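Home | Productions | Support | Reports | Contact

Last updated: July 2024

Waltness Stage Company: Progress Report on the "Nera" Grant 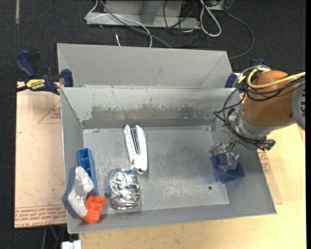 Guido Farina asked after the last report whether the second act would be finished before casting, and said he would rather see the opening moved than the songs rushed. The second act is now finished. The opening has not moved.

Script and music
Nera is a full-length musical in 2 acts. The book was locked in March. The composer has delivered piano scores for every song except the finale, which is being rewritten for a smaller chorus. Orchestration has started on Act One.

Casting
Auditions were held over 3 days at the Brennan studio. The title role and her brother are cast. We still need a baritone for the harbor master and will hold one more call for that part only.

Venue
The Vadis Theater has confirmed our dates in writing. It seats 913, but we are closing the side balcony because the sightlines are poor, and will sell almost 800 seats a night. The revised income estimate is in the attached budget.

Spending
Costs to date are within the approved total. Rehearsal rent came in lower than planned. Music copying came in higher, and we ask permission to move the difference from one line to the other. No additional money is requested.

Delays
The set design is behind. The first model called for a revolving stage, and the Vadis floor will not take the weight. A fixed set is being drawn, and we will send the plans when the director has signed off on them.

Next report
Due after the first full read-through with music.

Back to top | Past reports | Donate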